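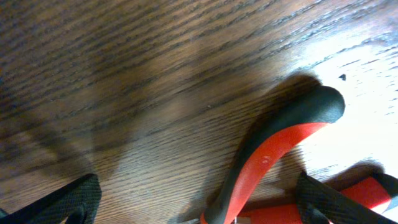 Comprei o conjunto de ferramentas Zasden em maio, por 70 euros, depois de três anos a apertar parafusos com uma faca de manteiga. A faca, diga-se, nunca me deixou ficar mal.

Comecemos pelo alicate. O punho vermelho e preto é curvo, assenta bem na mão e não escorrega. Ao fim de 20 minutos a puxar pregos de um caixote, a minha mão queixou-se menos do que eu. O revestimento ganha riscos depressa, coisa que só incomoda quem compra ferramentas para as expor.

A chave combinada é a melhor peça: simples, prateada, sem ambições. A chave de fendas amarela e preta cumpre, embora a ponta dance um pouco nos parafusos mais gastos – e cá em casa são todos.

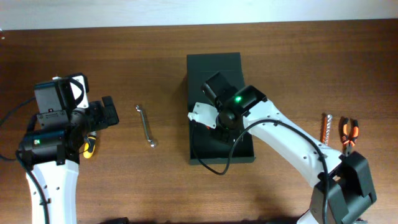
Vale a pena para quem só monta um móvel por ano?
Para esse uso chega e sobra, mas uma boa chave de fendas comprada à parte sai mais barata.

O estojo fecha mal desde o primeiro dia. Dou-lhe quatro estrelas em cinco, e a quinta fica para quando inventarem um fecho.

Ashok Nautiyal, 29/07/2022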